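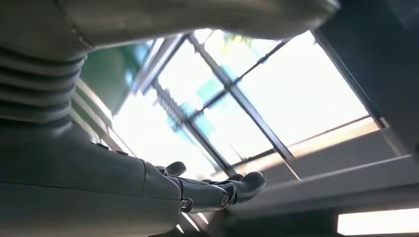 1 min read

Jutonar teaches a robot hand to admit it is lost

VERNAU, 8 Jul 2022 - Robotics company Jutonar today published results for Grimamis, a training method that lets a robot hand stop and try again when a grasp is going badly. Most hands, given the choice, will carry on with great confidence and nothing in their fingers.

The method relies on the view from the wrist. From down there a room is mostly forearm, window and ceiling light, and strong daylight can wash out half of it. Earlier software from the company treated such views as garbage and threw them away. Grimamis keeps them and learns which ones tend to come before a miss.

In tests at the company's Penrose lab, the hand made 1,451 grasp attempts with the new method switched on. It called off 962 of them partway and started over, a figure the marketing department asked to have moved further down the page.

"We spent two years making it bolder, and then we spent three months making it doubt itself," said Kaisu Harju, who leads the project. "The three months were better value. It is slower now - I would call it thoughtful."

The method does not yet cover two-handed tasks. Jutonar plans to release the training code in December, along with the recordings of the misses, which are long.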